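The Shelf Over the Desk

I have owned the same kind of shelf in four different apartments, and in every one of them it has ended up looking like a yard sale. You know the kind. White, boxy, a panel down the middle, with a desk surface along the bottom where you're supposed to do your work. The catalog shows it with a single vase and a notebook. Mine has had, at various points, a jar of buttons, a bike light, most of a chess set and a stuffed rabbit with one ear.

So when the magazine asked if I'd write about tidy shelves I laughed so loudly that my neighbor Wondimu Weldu knocked to see if I was okay. Then I said yes, because I had a theory I wanted to try out on somebody, and the theory goes like this: the soft toys and the silly stuff can stay. You just have to be a lot fussier about where they sit.

I took the theory to Mairéad Breathnach, who spent years dressing store windows for Skinville (the bedding people, if you never had one near you) and now arranges other people's rooms for a living. She does small spaces mostly. Dorm rooms, studio apartments, the corner of a bedroom where a kid does homework. She charges 80 dollars for a visit and she will move your things without asking, and I say that with love.
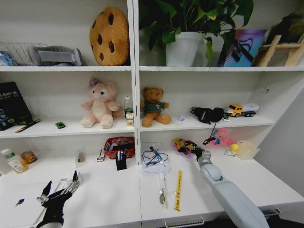 Page last changed in February

"Look at what's up there before you look at how it's arranged," Mairéad told me, and I've been doing it ever since, in waiting rooms, at my dentist's, everywhere. With a shelf like this one you get a plush chocolate-chip cookie up top, a leafy plant in a white pot on the other side, a pink bear, a brown bear in green, and a little toy car parked out in the open. It's a cheerful mix! It's also five things that all want to be the star.

Her first move is always the same. She finds the biggest round thing and the biggest green thing and puts them on the top shelf, well apart. Big soft shapes up high read as friendly. Big soft shapes at eye level read as clutter, and I tested this at home with a cushion and she's right, I hated it within a minute. Then the plant goes on the opposite side from the cushion, so the two of them balance out and your eye has somewhere to travel.

A word about plants, while we're up there. I used to put mine on the desk, where I watered my paperwork about as often as I watered the plant. On the top shelf it gets to be as messy as it likes, with leaves going over the edge. You do have to be able to reach it with a watering can. Ayana Gidey, who I share a studio with, keeps hers on a saucer cut from the lid of an ice cream tub, painted white, and you'd never know.

Bears go in the middle. I had assumed Mairéad would be against bears, what with her being a professional, but she thinks every shelf should have a face on it. One face per bay is her rule. Put two together and they look like they're waiting for a bus. Put one on each side of the partition and suddenly they're neighbors, and the whole shelf perks up.

This is where I got into an argument with Ayana's sister, Tiruwork, who teaches second grade and has 300 opinions about storage. Tiruwork says a toy on a shelf is a toy that isn't being played with, and that it belongs in a bin on the floor. I can see that for a playroom. But I'm talking about the desk of somebody who's maybe nine, or maybe thirty-nine, and who keeps a bear because they like the bear. We agreed to disagree over a plate of dumplings, and then she rearranged my bookcase while I was in the kitchen, so I don't know who won.
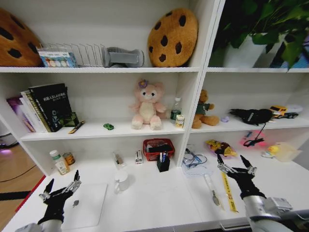 Books are my own weak spot. I buy them faster than I read them and I lean them, because I can't be bothered with bookends, and a leaning row slides a little more every time you pull one out until the whole lot is lying down. Mairéad's fix is to push the row hard into the end of the shelf and let the side panel do the work. A short row leaning together at the left of the middle shelf, like the one in this unit, is fine by her as long as it stays short. She's less keen on what collects in front of it. A pen and a little green box have come to rest there, and I felt very seen, since the front of my own books is where every pen in the building goes to retire. She'd put a cup on the desk for the pens and leave the strip in front of the spines bare. I've done that for two months now and I have found, in my own apartment, three pairs of tweezers.

And then there's the wire rack. I had never thought of using one anywhere but next to a sink, and now I want one in every room. The upright dividers are just right for envelopes, thin notebooks, sheet music, coloring books, anything too floppy to stand by itself. Hagos Belay, who repairs accordions and has more loose paper than anyone I've met, uses three of them in a row for invoices. He bought the cheap ones, and he says the only trick is to stick a felt pad under each corner so they don't skate around when you pull something out.

If you've got a paint set or a game in a nice box, let it stand at the front with its face showing. It's free decoration. Hagos does it with boxes of reeds from a company called Vītola, which come in the most beautiful orange cardboard, and I'm not saying I've taken an empty one home but I'm not saying I haven't.

The desk part is harder, at least for me. A closed laptop takes up less room than you'd think, and if it's thin it can live there full time. Everything else that lands beside it should be something you'd miss if it were gone by lunchtime. My list is a lamp, a mug and the pen cup. Mairéad's list is the laptop. We are different people.

She also has this idea of the "quiet box," which I resisted for ages because it sounded like something from a meditation app. It means that one opening in the whole unit stays empty. You pick it and you defend it. I picked mine – bottom right, beside the outlet – and I've had to evict a stapler, a scarf and a bag of walnuts from it already. But when I walk into the room with coffee in my hand that's the spot I look at, and I do feel calmer, and I'm a bit annoyed about it.

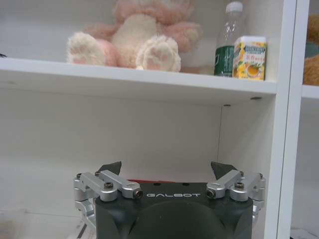
Photo: Ustotitz

A bare space under a crowded shelf does a lot of work. Your bear gets to have its feet pointing toward the front edge (those toe beans!) and it looks like it's sitting on a wall in the sun, when the same bear with more stuff crammed in below would just look stored.

Drinks are a whole other subject. I'm a person who leaves a bottle and a carton wherever I was standing when I got distracted, and I'd bet that plenty of you are too. Mairéad doesn't ban them. She says a bottle standing beside a bear is practically a still life, and that a bright yellow tea carton next to all that pale pink is a nicer color match than most people manage on purpose. What she will do is nudge the carton back from the edge. Anything right at the front of a shelf is on its way to the floor, in her view, and after the thing with my grandmother's sugar bowl I'm not going to argue.

If you want to try any of this, give yourself 2 hours and clear the whole unit first. I know. I didn't want to either. I put everything on the bed, wiped the boards down with a damp cloth and a drop of dish soap, and went and had a sandwich while they dried. Then the big things went up, then the faces, then the books, and after that I added the small stuff one piece at a time and stopped when I got to the first thing I didn't care about. I had over 200 bits and pieces on that bed (yes, I counted, it was for work) and a lot of them turned out to be Callent batteries, dead ones, which I'd apparently been keeping like souvenirs.

The leftover pile went into a shoebox with the lid on. Mairéad lets you keep the shoebox for a month before you have to open it and decide. Mine's under the bed. Wondimu has already been through it and taken the bike light.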